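Search this site Search
December
By the Plate Waste Project Group, Ploltel

Meal Tickets and Plate Waste at the Bidari Dining Hall

1. Background

The Bidari dining hall serves lunch at a hot line and a sandwich counter. Food returned on plates is scraped into a shared bin at the dish window and weighed once, at closing. The weight goes into the kitchen log as a single figure. It does not show which counter the food came from, or whether it was bread, meat, vegetables or cheese. The kitchen orders from Flultico on a weekly cycle and adjusts the order mainly by what is left in the walk-in cooler. Plate waste has no effect on it.

The project asked whether meal tickets, which are already stored, could be used with a short period of sorted weighing to estimate waste by ingredient. If the method holds, the kitchen would not need to sort every day.

2. Data

Tickets were exported from Nina, the ordering system used at both counters. After removing voids and duplicates the set held 2,449 tickets. Each ticket lists the base item and any changes the diner asked for, such as no onion or extra lettuce. Changes spoken at the counter and never entered are missing from the set. We have no good measure of how many there were.

Burgers were treated as a group of separate ingredients: bun, patty, lettuce, cheese and sauce. Sauce was later dropped. It could not be scraped off cleanly, and its weight ended up in the bread fraction.
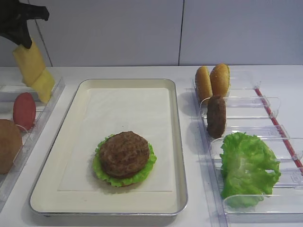 Sorting was done at the dish window into lidded tubs, one per ingredient class, over two weeks of lunch service. Tubs were tared before opening and weighed after the last plate came in. Napkins were removed by hand. Liquids were poured off through a strainer, which lowers the recorded weight of salads and has almost no effect on bread.

3. Method

For each ingredient class we divided the weight returned by the weight served. The weight served was taken from the ticket count and the standard portion on the kitchen's recipe cards. The portion cards are older than the present menu, and one of them gives the patty by cooked weight while the rest give raw weight. We converted that card using the kitchen's own cooking loss value.

The first week was used to fit the rates and the second to test them. A fit was accepted if the predicted closing weight for each day fell inside the spread seen in the first week. Rates were fitted separately for early and late lunch, with the split at 12:30 p.m., when the second wave of classes lets out.

Lettuce gave the most trouble. It is light, it takes up dressing, and a leaf pulled out of a burger looks the same in the tub as one from a side salad. We assigned mixed leaves by the ratio of tickets on that day.
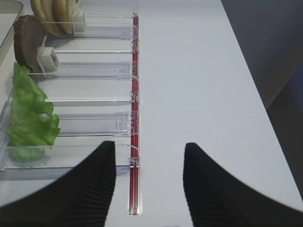

A reader of the first draft objected that assigning leaves by ticket ratio assumes the answer, and that if burger diners throw out more lettuce than salad diners the method would hide it. The objection is correct. We kept the rule for lack of a better one and report lettuce as a single class in Table 2, without a split by item.

4. Results

Bread was the largest class by weight on every day sorted. Most of it was the bottom half of the bun, usually softened. Meat was a small share by weight. It matters more by cost, and late lunch returned more of it than early lunch. Cheese was close to the resolution of the scale and we do not give a rate for it.

The test week closed inside the accepted spread on all days but one. On that day the hot line ran out of its main dish and diners moved to the sandwich counter, so the ticket mix was unlike anything in the first week – the fitted rates could not be expected to hold.

Tickets with a removed ingredient were linked with lower waste overall. This should be read with care. Diners who change an order may simply be more particular about lunch, and the data cannot separate the two effects. 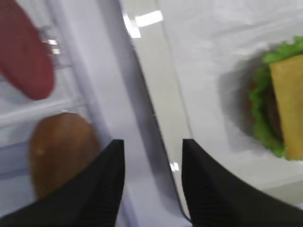 One comment sent in after the hall presentation asked why the report does not recommend a smaller bun, when bread is clearly the biggest class. We have no data on a smaller bun. Flultico lists one, but the sizes differ in thickness as well as width, and the fitted rates apply only to the present product. A trial at one counter, with the other kept unchanged, would answer the question.

5. Limits

The sorting period avoided exams and the week before the break, when attendance drops. Scale drift was checked at opening only. Food carried out of the hall was counted as eaten.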